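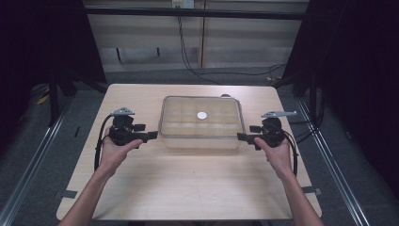 Wivar_parts replied: sort by shape first and leave size until later. Discs go in one at a time, brackets after, and the dish stays in the middle of the table.

The original post, from okonkwo_bench:

I have a mixed lot of small white pieces, discs and flat brackets with a hole in each, 18 in all. They live in a drawer and I can never find the pair I want. Is a clear dish good enough for sorting on a light wood table, or should I buy a proper tray? The Ollero catalogue has one, item 3606, but it is grey and opaque.

jastard

Clear is fine. White on pale timber is low contrast, so slip a sheet of dark card under the dish. Keep the sides low enough to reach over.

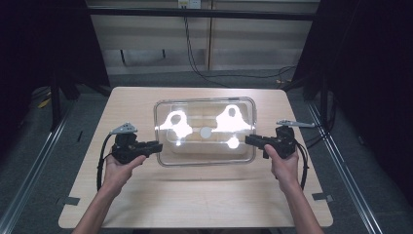 Should brackets and discs share one dish? They can while you are sorting, but store them apart, as discs slide under the flat parts and get missed.

A 700 mL dish will hold a lot that small in a single layer. Glass is heavier and moves less when bumped – plastic wants a bit of non-slip mat beneath it. Label the lid, not the base.

tidy_drawer

I just use old jar lids. Works for me.

okonkwo_bench

Thanks. Dark card it is. I will split the lot into 2 tubs and skip the tray. Colour of the tubs doesn't matter, I suppose, if the labels are on top.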